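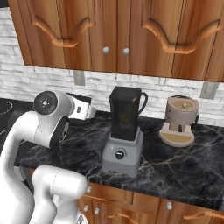

Kemia: a small collection of household recipes, transcribed

Kemia is 300 recipes typed up from handwritten cards, notebook pages and the backs of envelopes, all of them from kitchens in and near Vundgate. It comes as one plain table plus a folder of notes. If you wanted a large, clean, balanced collection of recipes, there are many, and they will serve you better. If you wanted to know how many ways one town can spell "zucchini," welcome.

Last updated August 9, 2026.

What's in the download

recipes.csv: one row per recipe
notes.txt: remarks from the margins, keyed to the recipe number
units.txt: our best guesses at what a "small cup" was
CHANGES.txt: what we broke and when

There are no scans. The cards went back to the people who lent them, and several of those people had firm views about their handwriting being on the internet.

Columns

id: a number. Gaps are recipes that were withdrawn. Please don't write to ask what they were.
title: as written, including the eleven-word ones.
household: a code letter, with no key supplied. In a town this size a code letter protects you from strangers and from no one else.
ingredients: separated by semicolons, in the order the card gives them. Some cards remember the butter at the very end, and so does the file.
method: free text. May be empty. May say "you know how."
yield: free text. "Enough" is a valid value and a fairly common one.
language: en, lv or et.
legible: yes, mostly, or no. A row marked "no" has been typed anyway, with square brackets where we gave up.

How it was made

Agnese Lill started it in January with a shoebox of cards from her aunt and the idea that it would take a weekend. Reet Mets typed most of the Estonian ones. Liis Kļaviņa and Dzintra Kļaviņa did the Latvian ones together and disagreed over a good many of them, so where both readings seemed possible the method column has one and notes.txt has the other. Catrin Gittins checked the English rows and is responsible for the semicolons.

Every recipe was typed by one person and read back by another. When they couldn't agree, the card won. When the card was no help, we asked the household, and when the household gave us a third version we put that in the notes and went to bed.

Spelling is kept. Punctuation is kept where there was any. We did not convert units, fix oven temperatures or step in where a cake plainly contains no flour. It may be that kind of cake.

Known problems

Soup is overrepresented. So is anything with dill.

Of the 300 rows, 106 have no oven temperature. Many of these say "hot oven" or "the usual." The usual differs by household and, we suspect, by oven.

Household M contributed the same honey cake 3 times under different titles. The amounts of honey vary, and the family regards them as separate recipes. We have left them in and would rather not be drawn further.

Row 2 has a quantity of salt that can't be right. The card is clear, the household stands by it, and the row stays. Do not make row 2 for guests.

The "Navickas" in titles such as "Navickas pickles" and "Navickas sauce, the good one" is a shop that used to hand out recipe slips at the counter. We never found an original slip. What we have are copies of copies, and they drift. One version of the pickles has lost the vinegar altogether.

A few cards say "blend" in the same hand that says "push through a sieve" one line earlier. We think these were updated when an appliance arrived. The sieve step was never crossed out, and people who follow both report a very smooth soup.

Butter is sometimes given in "papers," meaning the wrapper size. See units.txt, where you'll find an argument.

What it might be good for

Teaching somebody to clean up a messy table. Looking at how instructions change as they get copied. Comparing the words for the same dish in three languages. Supper, with care.

What it's not good for

Nutrition figures of any sort. Allergy advice: cards leave things out, and "a bit of the nut mix if you have it" turns up in methods where no nuts are listed. Canning and preserving, where the old times and temperatures may be unsafe by today's rules. Please use a current, tested recipe for anything going into a jar and onto a shelf.

It also isn't a fair sample of what Vundgate eats. It is a sample of what got written down by people who know Agnese.

Using it

The file is UTF-8. If you open it in a spreadsheet and Dzintra's name comes out with question marks in it, the spreadsheet has guessed wrong. Tell it UTF-8 on import.

Some ids look like dates to some programs, among them the paired recipes such as 3-2. Import that column as text.

There's a small script called flukine in the tools folder that splits the ingredients column into amount and item. It does well on the English rows, poorly on the Estonian ones, and on "a lump of yeast the size of a walnut" it returns one walnut.

Terms

Free to use, copy and change for anything noncommercial. Keep this file with the data. For a printed cookbook, ask first, because several households said yes to a file and haven't said yes to a book.

If your family's recipe is in here and you want it out, write to us with the id. It will go in the next version, and the gap will stay.

Corrections

Welcome, by row number, one per message. Corrections to the honey cakes should be sent to household M.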